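Clallville Community Kitchen: Tableware Grant, Progress Report
2 min read

Prepared by Afroza Bhattacharjee for the Dewan Fund, 26 May 2024

The grant of $4,000 was given to replace the disposable plates and bowls used at our shared meals. Ordering was finished in April. We have spent $774 on plates and bowls so far, and the rest is set aside for storage racks and a second order.

Sorting is going more slowly than planned. Plates of different colors are being kept in mixed stacks, with the widest at the bottom – terracotta on top of green on top of white in the stack we set out with one of the large pink-orange bowls. The bowls are clear enough to see the table through and have a raised ring in the base.
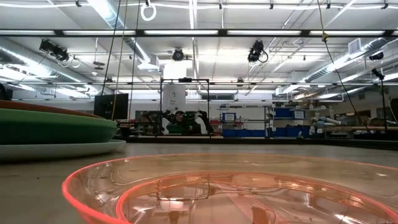 Work still to do

The 34 place settings for the Lollaten lunch group need to be checked for chips and packed. Brumach has quoted for the racks, and we expect to place that order next month. We would like to keep the large bowls for salad and bread only – they take up too much shelf space to buy more.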